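Keeping the Mekov out of trouble

Our robot vacuum is a Mekov, bought secondhand from Verena Prantl, and it will eat anything shaped like spaghetti. Phone leads, dressing gown cords and, above all, shoelaces. The hall is where it goes to feed.

Start with the shoes, even the ones you mean to put on in a minute. Pull both ends of the laces up tight, tie them in a bow and double the knot, then poke the loops down inside the shoe. Do this before the 2 o'clock run, or change the run. I have tried reasoning with the machine. 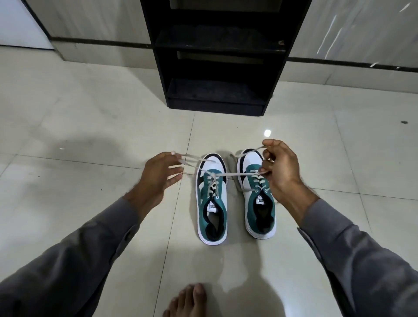 If it has already caught one, switch it off at the side before you do anything else. Turn it over on a towel, unclip the brush guard and lift the roller out whole. Unwind the lace backwards by hand. Rupert used the bread knife and we now own a brush with a bald patch.

While the roller is out, pull off both end caps. Hair collects behind them in a sort of felt washer, and that is the squeal everyone blames on the motor. Wipe the pins with a dry cloth – no oil, whatever the man at Barenbridge market tells you.

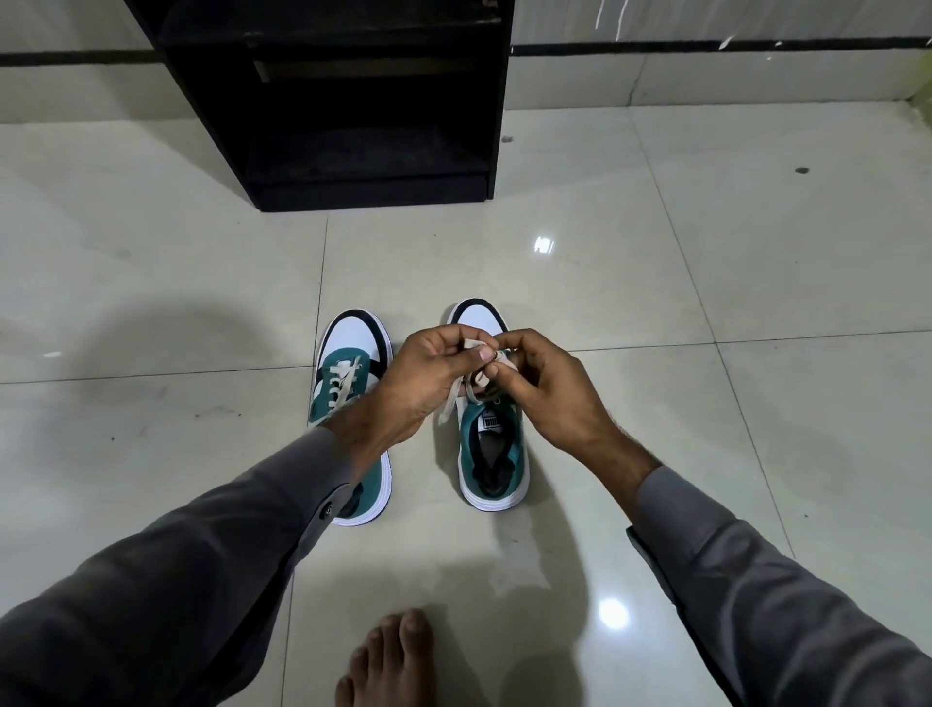 Front wheel next. It pops out with a firm tug and goes back with a click and some bad language. Wipe the cliff sensors underneath too, or it will decide that a dark doormat is a ravine.

The dock wants a bare wall and a clear run in front of it. Ours sat beside the umbrella stand until October, and most Saturday mornings I found the Mekov flat out under the stairs, 37 per cent of the hall done and an umbrella strap in its teeth.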